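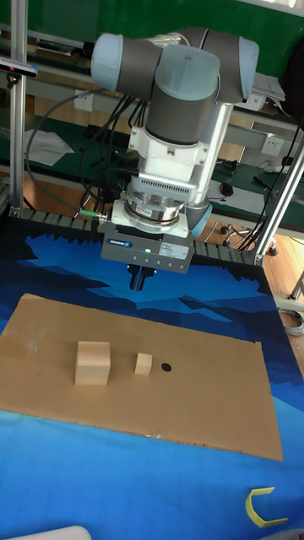

# Chapter 6: Working with Ground Handlers

A tour operator sells a trip as one product. The traveler pays one price, gets one set of papers, and complains to one office when something goes wrong. Behind that single product there may be a dozen separate suppliers: hotels, bus companies, guides, restaurants, museums, ferry lines. Few operators deal with all of them directly. Most hire a company at the destination to do it for them, and that company is called a ground handler. You will also see the terms *receptive operator*, *inbound operator*, and *destination management company*. In this book they mean the same thing.

Chapter 5 dealt with how an operator decides where to go and for how long. By the end of that chapter we had a rough itinerary with no prices and no bookings. In this chapter we turn it into something that can be sold.

## What you will study

After working through the chapter you should be able to:

- explain what a ground handler does and what stays with the operator
- write a request for a quote that a handler can price without calling you back
- read a net rate sheet and find the costs that depend on group size
- describe the usual terms for deposits, final numbers, and release dates
- decide who pays when a service is changed at short notice

**Key terms:** allotment, free place, gross rate, net rate, option date, release date, rooming list, voucher

## Opening case: The Kumomdale week

Pindico is a small operator that sells escorted trips to travelers in their fifties and sixties. Its product manager, Audrey-Anne Lachance, had planned a new week in Kumomdale, a hill district with one market town, Coltthorpe, and a string of villages along the river. The plan called for two hotels, a bus for the full week, a local guide on four of the days, and lunches in places too small to appear in any trade directory.

Lachance first tried to book everything herself. Both hotels answered within a day or two. The bus company asked for a route with exact driving times, which she didn't have. Two of the lunch places did not answer e-mail at all, and one turned out to be closed after October. The town hall in Coltthorpe, built in 1769 and promised on the draft brochure page as a private visit, could be opened only by request, and the request had to come from a business registered in the district.

After several weeks she had firm prices for less than half of the itinerary. She then wrote to Kekana, a ground handler with a three-person office in Coltthorpe. The manager, Emil Zaugg, sent back a full quote in six working days. It was higher than Lachance's own estimate. It also contained two items she had left out: the driver's room and meals, and parking fees in the villages.

Pindico's finance director, Sum-yee Chou, asked the question that most finance directors ask at this stage. If the hotels had already given Pindico a price, why pay someone else to book them?

Keep her question in mind as you read. We come back to the Kumomdale week in each section of the chapter, and the full quote is printed at the end.
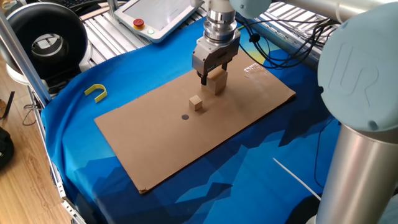 The answer depends partly on money and partly on time. A handler that sends groups to the same hotel all season pays less per room than an operator that sends one group a year. The handler adds a margin to that lower rate, and the result may come out above or below what the operator could get alone. In the Kumomdale case the hotel prices were almost the same either way. The difference lay in the bus, the lunches, and the hours Lachance had already spent on the phone.

There is also the matter of what happens during the trip. A bus that breaks down at 7 a.m. has to be replaced by someone who knows which other companies in the district own one. An office in another country can do this, but slowly, and the group is standing in the parking lot in the meantime. When an operator signs with a handler, a large part of what it buys is a phone number that will be answered.

## Who does what

The split of duties is set out in the contract, and it varies. Table 6.1 shows a common arrangement for escorted tours. Fully independent travel is handled differently and is left for Chapter 9.

**Table 6.1. Usual division of work on an escorted tour**

| Task | Operator | Ground handler |
|---|---|---|
| Choosing the route and theme | Yes | Advises |
| Marketing and sales | Yes | No |
| Booking flights | Yes | No |
| Booking hotels and buses | Approves | Yes |
| Hiring local guides | Approves | Yes |
| Supplying the tour leader | Yes | Sometimes |
| Paying local suppliers | No | Yes |
| Emergency contact at the destination | Shared | Yes |
| Answering complaints after the trip | Yes | Provides facts |

Notice that the traveler has no contract with the handler. In most countries the law on package travel treats the operator as the responsible party, whatever the handler did or failed to do. The operator may recover its costs from the handler later, but the traveler does not have to wait for that. For this reason operators keep the right to approve hotels and guides even when they do none of the booking.

The tour leader and the local guide are often confused. The tour leader travels with the group from start to finish and looks after its daily needs. The local guide joins for a half day or a full day and explains the place. In some countries only a licensed guide may speak to a group inside a museum or historic building, and a tour leader who does so can be fined. Handlers know these rules and should be asked about them early.

## Fixed costs and per-person costs

Every quote from a handler mixes two kinds of cost. A *per-person cost* rises with each traveler: a bed, a lunch, an entrance ticket. A *fixed cost* stays the same whether the group is large or small – the bus, the driver, the guide.

Suppose the bus for a week costs 4000 in local currency. With 20 travelers, each one carries 200 of that cost. With 10 travelers, each carries 400. The bus has not changed, but the price of the trip has to, unless the operator is willing to take the loss.

Handlers therefore quote in bands, often 10–14, 15–19, and 20–24 paying guests. Each band has its own per-person rate, worked out on the lowest number in the band. An operator that prices a trip on the 20–24 band and sells 16 places will lose money on every one of them. Pricing on the lowest band is safer, but it may push the brochure price above that of a competitor. How to choose between them is the subject of Section 6.3.

Free places add one more step. A hotel may offer one free place for every 20 paying guests, and the operator usually gives it to the tour leader. If the group falls short of 20, the leader's room becomes a cost like any other, and it has to be shared among the people who did book. Beginners leave this out more often than any other item.
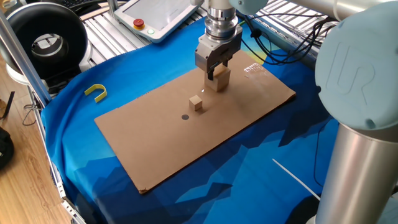

## Before you read on

Work through these points alone or with a partner. You will need your notes on the draft itinerary from Chapter 5.

1. List every service in your itinerary. Mark each one as fixed or per person. Some, such as a boat hired for the group with a meal on board, will need to be split in two.
2. Find three services you could book from your desk and three you could not. Write one sentence on each.
3. Chou's question was why Pindico should pay Kekana for hotels that had already given a price. Draft a reply of no more than a page. Keep it, and compare it with the one you write after Section 6.5.
4. The Coltthorpe town hall visit was placed in the draft brochure before anyone had confirmed it. Suppose the request had been refused after ten travelers had booked. What would Pindico owe them, if anything?

## 6.1 The request for a quote

A handler can price only what it has been told. The request Lachance sent to Kekana ran to two pages and gave the travel dates, the expected group size with a minimum and a maximum, the hotel standard, the number of single rooms, and the meals to be included on each day. It left out the arrival time of the inbound flight. Zaugg had to assume a daytime transfer, and when the flight was later booked for a late evening arrival, the driver's hours ran past the legal limit and a second driver was needed for the first night.

The form in Figure 6.2 is built to prevent gaps of this kind. Each line is explained on the pages that follow, starting with dates and flight times.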